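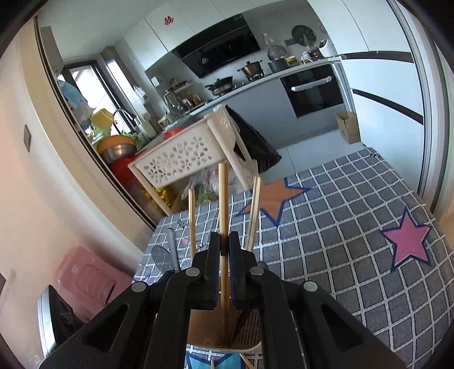

Einzelnes Stäbchen im Greifer, Kamera am Handgerät

Essstäbchen als Härtetest? Ergebnisse mit handgeführtem Greifer

radevach_fan, 29. Juni 2024
Moin zusammen. Wir haben bei Imetlow die Auswertung zum Besteckhalter fertig. Kurzfassung: 1000 Demos mit dem Handgreifer aufgenommen, nach dem Aussortieren 704 behalten, Policy trainiert, 60 Versuche auf dem echten Arm. Einzelnes Stäbchen greifen klappt ordentlich. Den ganzen Halter anheben klappt auch, solange man ein großzügiges Verhältnis zum Wort "anheben" pflegt. Gefilmt haben wir in einer normalen Wohnküche, samt Sternchentischdecke und Wok auf dem Herd. Fragen und Beleidigungen gern hier rein.

kabelsalat
Fast 300 Demos weggeworfen, nach welchem Kriterium? Wenn einer am Rechner sitzt und alles löscht, was ihm nicht gefällt, ist das Kuratieren nach Bauchgefühl.

radevach_fan
Tracking verloren oder Finger nicht ganz geschlossen, beides automatisch erkannt. Oriana Leiva hat den Filter geschrieben, und sie hat kein Bauchgefühl, jedenfalls keines, das Daten löschen darf.

Plerkovent
Ein Stäbchen ist für zwei parallele Backen doch ein Geschenk. Dünn, gerade, steht auch noch aufrecht. Nehmt mal einen nassen Teelöffel, dann reden wir weiter.

noelocampo
Noel Ocampo hier, ich hab die Versuche auf dem Arm betreut. Das Greifen ist wirklich einfach. Übel ist die Auswahl: mehrere Stäbchen dicht beieinander, und die Policy fährt gern genau in die Mitte. Demokratisch, aber leer. Mit vier Bildern Historie statt einem wurde es deutlich besser.

kabelsalat
Und der Halter? Da sehe ich das eigentliche Problem.

radevach_fan
Bitte sehr:
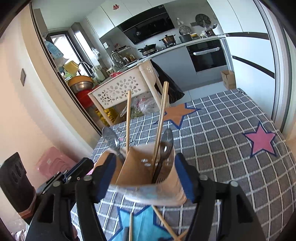

Halter von beiden Seiten geklemmt, knapp über dem Tisch

Die Backen mit den blauen Auflagen sitzen links und rechts am Kunststoff. Oben stehen Stäbchen und Löffel kreuz und quer heraus, und auch nach unten schauen Spitzen raus. Beim Absetzen ist das die Hauptfehlerquelle: Die Policy kennt die Höhe des Halters, von den Spitzen hat sie noch nie gehört.

Plerkovent
Also Kraftsensor ans Handgelenk und gut.

noelocampo
Nein. Im Handgerät ist keiner drin, dann hat die Policy beim Training nichts davon gesehen. Wir wollen ja gerade wissen, wie weit man mit Bild und Fingerweite kommt.

Plerkovent
Bis zur Tischkante offenbar.

kabelsalat
Eine Küche, eine Tischdecke. Bei Park habt ihr im Januar noch von Generalisierung geredet. Habt ihr wenigstens mal die Decke gewechselt?

radevach_fan
Läuft. Auf blankem Holz fällt die Quote spürbar, Zahlen gibt es, wenn die Reihe durch ist. Ich vermute, das Modell hängt an den Sternen. Oriana hält dagegen und tippt aufs Licht. Einsatz ist ein Abendessen, mit Stäbchen.

noelocampo
Ich tippe auf die Kamerakalibrierung, aber mich fragt ja keiner.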